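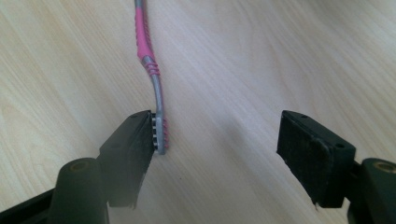
4. Filing a regional funding submission

1. Open the Lullura portal and choose your district. If yours is missing, pick the nearest one and grumble in Box 2.
2. State the project in 125 words or fewer. "Vital" counts as a word, however often you use it.
3. Attach the council resolution, signed.
4. Press Submit once.

Note: Past promises of a railroad go under History.

Caution: Drafts vanish after 5 days – much like ministers after a ribbon cutting.

Contact: Conall Ó Néill, Grants Desk | © Lullura | Back to top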